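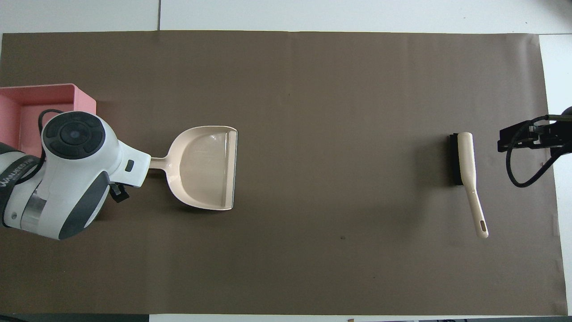

第7章 机の上の後始末を誰がするか

Lihua Yuan
3月改稿

自動化の教科書は、たいてい溶接や搬送から話を始める。本章で扱うのはもっと小さな仕事で、作業台の上に残った物をブラシで集め、ちりとりに入れ、トレーに移すまでの後始末である。製品そのものには触れない作業なので、工程表に載っていない職場も多い。載っていなければ時間も測られないし、担当者も決まっていない。それでも毎日誰かがやっている。

前章までは、一つの工程を一台の機械に置き換える場合を見てきた。この章では、工程と工程のあいだにある雑多な作業に機械が入ったとき、人の分担、休憩の取り方、評価のされ方がどう動くかを考える。取り上げるのは、小型機器の点検と再生を行うPlivivel社のTrondbridge工場である。機器の導入はBrevier社が担当した。

この章で学ぶこと
・付随作業と主作業の区別、およびその境目が職場ごとに異なること
・両手を使う作業を双腕ロボットに渡すときの難しさ
・導入後に人の側に残る作業と、新しく生じる作業
・分担の変更を決める手順

7.1 付随作業とは何か

主作業とは、その職場が対価を受け取る対象となる作業を指す。Trondbridge工場の点検班でいえば、機器を開け、部品を確かめ、交換し、閉じるところまでがこれに当たる。付随作業はその前後にあって、主作業を成り立たせる。部品を並べる、工具を戻す、台を拭く、床に落ちた物を拾う、といったものである。

両者の線引きは見た目ほど簡単ではない。点検班の班長であるGraça Bragançaは、外した小物を台から払う動作を点検の一部と考えていた。次の機器を置く場所が空かなければ点検が進まないからである。一方、生産管理のBelmiro Aguiarが作った時間表では、同じ動作が「清掃」に入り、終業前の30分にまとめて計上されていた。実際には台の上の片づけは一日のうちに何度も行われ、終業前には床と棚の清掃が残るだけだった。

この食い違いは導入の検討が始まるまで表に出なかった。時間表を見た経営側は、清掃を機械に任せれば30分が丸ごと空くと見込んだ。班員の側は、空くのは点検の合間の短い時間であり、終業前の清掃はそのまま残ると考えた。検討会で双方の数字が合わず、作業の観察をやり直している。

付随作業を調べるときは、次の点を先に確かめておくとよい。

・誰が行っているか。担当が決まっているか、その場にいる人が行うか
・いつ行っているか。まとめて行うか、主作業の合間に行うか
・行わなかった場合に何が止まるか
・集めた物をどう扱うか。捨てるか、分けるか、戻すか

最後の項目は見落とされやすい。点検班で台から払われる物には、ごみと、再使用する部品と、決められた容器に入れなければならない物が混じっている。電池は三番目に当たり、ほかのごみと一緒に捨てることはできない。人が片づけているあいだは、班員が手を動かしながら見分けていた。見分けるという作業に名前は付いておらず、時間表にも現れていなかった。

7.2 両手の作業を渡す

ちりとりとブラシを使う動作は、人にとっては訓練のいらない作業に見える。しかし動作を書き出してみると、かなり込み入っている。

まず二つの道具を別々に取る。章の冒頭の写真では、ちりとりは短い柄をグリッパーの側に向け、受け口をブラシの方に向けて置かれている。ブラシは離れたところに横向きに寝ている。人であれば、どう置かれていても手首を返して持ち直せる。ロボットの場合、柄の向きがわずかに違うだけで、つかむ位置や腕の進入方向を変えなければならないことがある。道具の置き場所を固定するか、見て判断させるかは、設計の最初に決める事柄である。

次に、左右の役割が異なる。片方の手はちりとりを支え、もう片方の手はブラシを動かす。支える側もただ止まっていればよいわけではなく、前縁が台から浮けば物は下に潜り込み、押しつけすぎれば下に敷いたマットが寄る。掃く側は、毛先が軽く曲がる程度の力で動く必要がある。二本の腕を一つの作業として扱い、互いの位置を合わせる制御を協調制御と呼ぶ。

三つ目は、対象物の性質である。軽い紙片と重さのある円筒形の物とでは、同じ強さで掃いても動き方が違う。円筒形の物は転がる。向きによってはブラシの力が小さくても遠くまで行き、ちりとりに入ってからも中で動く。受け口が平らなちりとりでは、持ち上げる角度を誤ると前からこぼれる。

Brevier社の技術者Tiago Loureiroは、班員に求められて、道具を専用品に替えない方針をとった。専用の吸引具を使えば動作は簡単になる。ただし、機械が止まった日に班員が同じ台で同じ仕事を続けられなくなる。どこでも買えるちりとりとブラシであれば、人がそのまま手に取れる。技術としては遠回りだが、職場の側から見れば止まりにくい選択である。どちらを優先するかは、停止がどの程度起こりうるか、停止したときに誰が困るかによって変わる。

図の見方について補足しておく。本書で「右腕」「左腕」というときは、ロボット自身から見た左右を指す。台の正面から見た図では左右が入れ替わる。次の図では、ブラシをほぼ立てて持っているのが右のグリッパー、ちりとりの柄をつかんでいるのが左のグリッパーである。ちりとりの中には電池に似た黒い小さな円筒形の物があり、脇にはピンク色の空のトレーが斜めに置かれている。
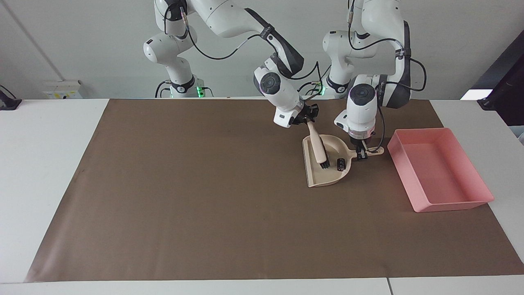
7.3 導入後に人の側で起きたこと

Trondbridge工場の点検班は13人である。試験運用は6週間行われ、作業台の一部で、台の上の片づけを双腕ロボットに任せた。人員は減らさないことが事前に書面で確認されている。

最初に変わったのは歩く経路だった。従来は手の空いた人が隣の台も一緒に片づけていたが、ロボットが動いている台には手を出さない決まりになり、隣の班員に声をかける機会が減った。Bragançaの記録には、部品の取り違えに気づくのが遅れた例が残っている。片づけのついでに隣の手元を見ることが、確認の役目を兼ねていたのである。班では、午前10時と午後3時に短い相互確認の時間を設けることにした。

次に、仕分けの仕事が目に見えるようになった。ロボットが集めた物はトレーに移され、中身を人が分ける。以前は各自が無意識に行っていた仕分けが、トレーの前に立つ一人の仕事になった。初めのうちは経験の浅い班員が割り当てられたが、再使用できる部品かどうかの判断には点検の知識がいる。結局、経験のある班員が交代で受け持つことになり、Celeste Patrícioが判断の基準を一枚の表にまとめた。この表は、その後、新人の教育にも使われている。

三つ目は評価の問題である。点検の件数だけで個人の成績を見ていた時期には、仕分けに入った日の件数が下がり、交代を嫌がる人が出た。仕分けの時間を別に記録し、件数の計算から除くように改めて、不満はかなり収まった。ただし、記録をつける手間そのものが増えたという声は残っている。

体への負担については意見が分かれた。台に身を乗り出す動作が減って楽になったと話す人がいる一方、片づけのために立ち上がる回数が減り、座ったままの時間が長くなったと話す人もいた。付随作業には姿勢を変えるきっかけという面がある。時間表から作業を消すときには、その作業が休憩の代わりになっていなかったかを調べる必要がある。

用語
付随作業　主作業の前後にあり、それを成り立たせる作業。
協調制御　複数の腕の位置や力を互いに合わせる制御。
残余作業　自動化のあとに人の側に残る作業。本章の仕分けがその例である。

考える手がかり
自分の職場または実習先で、時間表に載っていない作業を一つ選び、7.1節の項目に沿って書き出しなさい。その作業を機械に渡した場合、誰の一日がどう変わるかを、本人に聞いたうえでまとめること。本人の答えと自分の予想が食い違った箇所は、消さずに両方を残しておく。

7.4節では、分担の変更を誰がどの順序で決めるかを扱う。比較のために、同じ機器を入れながら班員への説明を後回しにしたKaushik社の例を取り上げる。

お問い合わせ：教材編集係　｜　無断転載を禁じます　｜　ページの先頭へ戻る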